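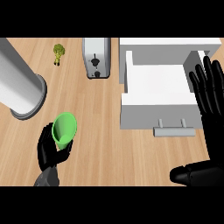

## Juverbridge gets a proper two-handed planner

Good news for anyone who's been wrestling with bimanual tasks in simulation: Nindix has pushed out the May release of Juverbridge, its open control and planning toolkit, and the two-handed side of it has had a serious rework!

The biggest change is in the planner, code-named Górecki. It used to treat each arm as its own problem and sort out the clashes afterward. Now both hands share one plan, so the left can keep its grip on a green cup while the right stays open beside a drawer handle, with neither one waiting on a full replan. The rendered kitchen bench, with its toaster, broccoli and pulled-out white drawer, ships as one of nine starter layouts.

Finger control has been tidied up too. Grasp targets are now set per finger segment, and you can swap them partway through an episode without reloading the world - a small thing on paper, but a lovely one if you spend your days tuning grips on tapered objects.

There's also a new replay viewer called Patley. It scrubs through a saved run and colours each joint by tracking error, and it opens logs from the previous two releases. The regression suite has grown to 516 checks, all of which run without a graphics card.

Two known issues remain, both to do with contact forces on thin drawer walls. A patch is expected Friday. Upgrade notes and the full changelog are in the repository.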